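Halt inspection checklist, Beaulieu and Wemen, with comments
Community railroad group, Hirurow line. Walked on 9 August 2021. 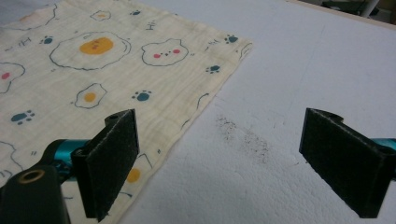

Octavio Troncoso asks that we look first at the platform edge at Wemen, because the white line there was already weak in May and passengers with poor sight depend on it. I put it as item 1.

1. Platform edge line
Beaulieu: OK.
Wemen: Not OK. The paint is gone for some 3 yards near the ramp. Reported to the line office.

2. Platform surface
Beaulieu: OK, a little moss behind the shelter. Brush before autumn.
Wemen: OK.

3. Ramp and handrail
Beaulieu: Handrail moves when you lean on it. Two bolts to tighten. We do not do this ourselves, it is work for the railroad.
Wemen: OK. The slope is steep but inside the permitted measure.

4. Shelter and bench
Beaulieu: One panel has a crack in the low corner. No sharp part, but please check it again next visit.
Wemen: Bench OK. Roof gutter full of leaves.

5. Lighting
Beaulieu: All lamps work.
Wemen: Lamp 2 does not light. Estela Farías writes that this lamp was changed in May, so maybe the fault is in the cable and not in the lamp. I added her comment to the report.

6. Help point and clock
Beaulieu: Help point answers. Clock OK.
Wemen: Help point answers, but the voice is very low. With a train in the station I could not hear it.

7. Planters
Must stay 100 inches or more from the edge.
Beaulieu: OK.
Wemen: The long planter was too near - measured 70 inches. We moved it back with no train expected and a lookout present.

8. Foot crossing at Drarkolton road
Signs clean and readable from both sides. Bushes on the north side start to hide the view of the track. Nobody from our group may cut there without permission, so I have asked for it.

Still open: items 1, 3, 5, 6 and 8. Item 4 stays on the list for the next visit.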